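**Wanurcombe Makers' Newsletter**

## The "everything out" method, tried and mostly doubted

Ishbel Innes has been pressing a tidying method on us since August. You take whatever lives in your pockets, bag and desk drawer, put it all on one flat surface, and don't put anything back until you can say what it's for. She learned it from a booklet called *The Garkov Table*, which runs to 40 pages and could have managed with 12. It claims you will be rid of half your small stuff in one sitting. I had my doubts then and I have them now.

My first objection is the surface. The booklet wants felt, on the grounds that things don't slide and you "see each item on its own terms." Fine. I have sorted screws on a kitchen counter for years and saw every one of them perfectly well. Felt does keep a ball from rolling off, I'll give it that, and it's kinder to a phone screen than tile. But Fasa sells a ready-cut "sorting felt" online and I can't see what it does that an old blanket won't.

My second objection is the question itself. "What is it for?" works nicely on a phone or a phone stand. It works badly on a piece of candy, and it falls apart completely with circuit boards. Anybody who keeps bare boards will tell you they're for something – they just can't tell you what yet. Heather Skinner kept a box of them for a radio project that never got past the sketch, and under the Garkov rules she'd have kept every last one.

What the method does do is show you how odd the mix is. A drawer hides that. Spread out on a table, a blue ball next to two green boards next to a wrapped treat is hard to defend as a system.

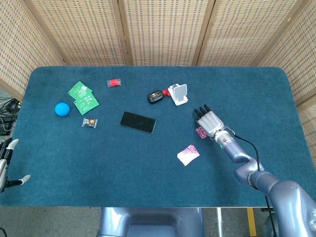 ## If you want to try it anyway

Skip the booklet. Use any table you can leave alone for an evening, and start with one drawer. The advice to empty a whole room at once is how people end up eating dinner off their laps.

Put the food in one spot first and deal with it. Then anything with a battery, then the rest. Loose boards go in a bag with a label, even if all the label says is "boards."

Ishbel has a spare copy of the booklet and will bring it to the Buchanan room next time. She'd like it back. I would also like to hear from anyone who really did get rid of half.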